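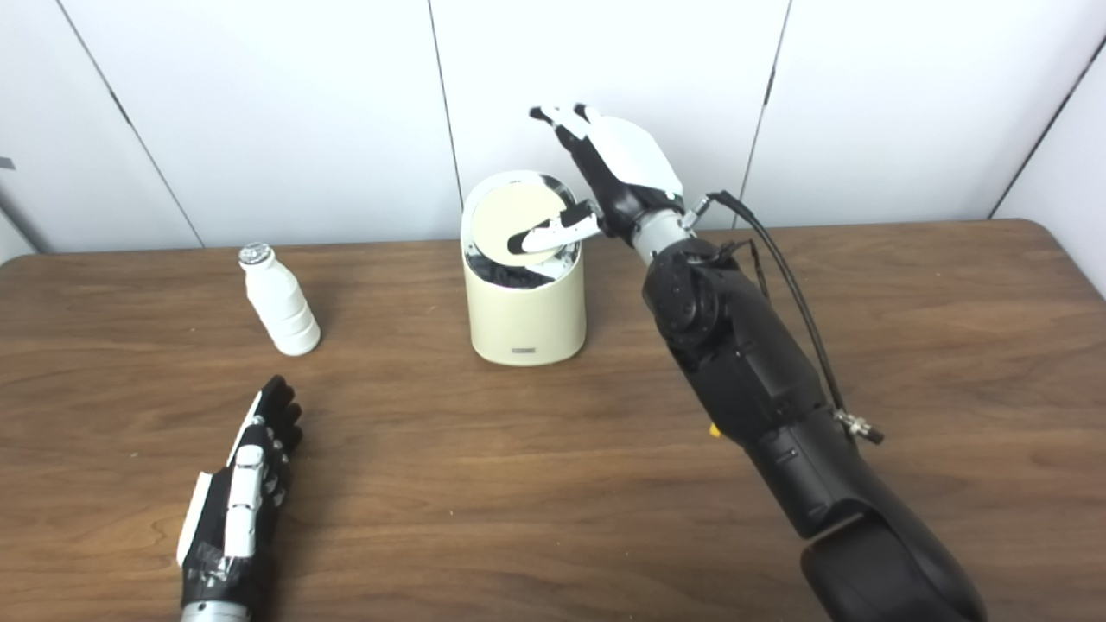

Tabletop bin

A tabletop bin, also called a desk bin or countertop bin, is a small lidded container for light waste, kept on the surface where the waste is made. It is used on desks, dressing tables, kitchen counters and breakfast tables, and holds the sort of thing a person is unwilling to carry across a room: tea bags, cotton pads, pencil shavings, the torn corner of a sugar packet.

Form

Most tabletop bins are plain cylinders, in cream, white, gray or another color chosen to go unnoticed. Capacity varies. The Dulora, a common household model, holds 900 milliliters, while the Manalastas is sold as a one-liter bin and holds 873 milliliters when measured with the lid closed. The maker describes the larger figure as nominal. Some bins have a metal inner rim, which hides the edge of the liner and gives the lid something to rest on.

Lids

Three kinds of lid are usual. The lift-off lid is a loose disk and is the first part to be lost. The swing lid pivots in the middle and keeps a record of everything that has touched it. The hinged lid opens from the front edge and is raised with a thumb or fingertip, leaving the other hand free to hold the bin, which on lighter models it will need to do. Makers of weighted bins, among them Hadach, put a steel plate in the base so that the lid opens before the whole bin does.

Liners

Few bags are made to fit. Owners generally use a produce bag, a sandwich bag or a full-size trash bag folded over until it takes up much of the space meant for trash. Dreltelance sells fitted liners on a roll, at a price that has encouraged the use of produce bags.

Use and limits

The tabletop bin is unsuited to liquids, hot ash and anything with a strong smell, the last because it sits at nose height. Empty bottles are a recurring difficulty. A lotion or shampoo bottle is often taller than the bin itself and tends to be left lying next to it, where it is regarded as thrown away.

Emptying is recommended every day and carried out when the lid no longer closes. A bin in kitchen use should be washed with warm water and dish soap, and dried before a new liner goes in.

See also: Wastebasket; Crumb tray; Pedal bin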